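Manipulation Cell Notebook
Entry: 9 February 2025
Subject: Unintended gripper closure and loss of hold on transparent containers, Indar cell

Purpose of entry

This entry records the fault that interrupted the tabletop picking work, the checks made afterward, and the restrictions now in force. It replaces the short note left on the cell log, which gave the wrong run count and should not be cited.

Background

The current work order calls for repeated single-object picks from an uncluttered tabletop. The object set for this block consists of plastic drink bottles and fruit. The policy under test is the December build of Cludus, running on the Indar cell with the Clastico fingers fitted. No changes were made to the arm controller between the last accepted block and this one. The fingers were changed. The previous pair had worn at the tips and was replaced from stock, and the closing force was left at the setting used for the old pair.

The block was planned as 84 picks. It was stopped by the operator after 12 faults of the same type had been logged.

Description of the fault

In nine of the 12 cases the arm approached the bottle correctly, began to close, and reported a completed grasp before the fingers had made firm contact. The arm then lifted. The bottle either remained on the table or was raised a short distance and dropped. The software recorded each of these as a successful pick, and the operator had to correct the record by hand.

The remaining three cases are more serious and are treated here as a safety matter. The arm stopped over the table with the gripper open, accepted the hold command from the pendant, and displayed the hold indicator. The gripper then closed once without a command from the operator. In the last of the three, the operator had already begun to reach toward the table to reposition a bottle. No contact was made and there was no injury. The emergency stop was pressed at once and the block was ended.

It should be stated plainly that the reach was made in good faith. The hold indicator was lit, and the written procedure as it stood permitted the operator to reposition objects under hold. The procedure was at fault and has been withdrawn.
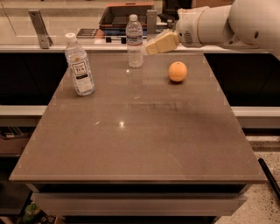 The first question was whether the two kinds of fault had a common cause. The logs suggest that they do. The finger position reading drifts while the arm is stationary, and the grasp monitor on the controller treats a large enough drift as a change of state. During a pick, the drift is read as contact, and the monitor reports a grasp. Under hold, the same drift is read as a finger out of position, and the monitor issues a correction. That correction goes directly to the gripper and does not pass through the hold logic.

Fruit picks showed the false grasp report less often than bottle picks. This is probably a matter of size and stiffness: an orange fills more of the finger opening, so that true contact comes before the drift has built up. A thin-walled bottle yields under the fingers and gives a weak signal even when it is properly held. The fault is therefore present with every object and is only easier to notice with bottles.

Checks carried out

The air supply was not examined, as the gripper is electric. A previous entry in this book refers to "line pressure" on this cell. That entry belongs to the Hollenstein cell and was filed here by mistake.

Finger cable: reseated at both ends and flexed by hand through the full range of the wrist. No break in the signal. The strain relief was tight.

Finger mounting: both screws were found at the correct torque. The new fingers sit slightly farther forward than the old pair. The zero offset had not been taken again after the change.

Controller: hold was engaged with the table clear and all persons outside the marked floor line. The gripper was watched for 490 seconds and the position reading was logged throughout. One uncommanded closure occurred during that time. The reading had drifted steadily up to the moment of closure and returned to its starting value afterward.

The same test was repeated after the zero offset had been taken again. No closure occurred, but the drift was still present at a lower rate. The offset procedure reduces the likelihood of the fault. It does not remove it, and it is not to be treated as a repair.

Lighting and camera settings were reviewed and left unchanged. Reflections from the tabletop were raised as a possible cause when the first bottle was missed. The approach positions in the log are good in all 12 cases, and the matter was not taken further.

Restrictions in force

The hold function on the Indar cell is not a safe state. No person may place a hand over the table unless the emergency stop is pressed and the drive light is out. This applies to repositioning, cleaning, and the recovery of dropped objects.

Drive power is to be restored only from behind the floor line, and only by the person who removed it.

Automatic success labels from this block are void. The hand-corrected record is the only one to be used. Anyone who copied the data before the correction was entered is asked to delete that copy and take the current one.

The Clastico fingers remain fitted for test purposes. They are not to be moved to another cell.

The Hollenstein cell uses a different gripper and a different monitor and may continue in service. Its written procedure contains the same sentence about repositioning under hold, however, and that sentence has been struck out until the review is complete.

Open items

The correction path in the grasp monitor must be placed behind the hold logic. A request has been entered with the controller group, together with the 490-second log and the three hold records.

The source of the drift is not known. The temperature of the finger motor is the leading suspicion — the rate was higher late in the block than at the start — but no temperature was recorded. A sensor is to be taped to the gripper housing before the next hold test.

The finger change sheet has no line for the zero offset or for closing force. Both are to be added.

The remaining picks in the block are suspended. They will not be carried over into the next block, which is to begin again from the first pick once the cell has been released.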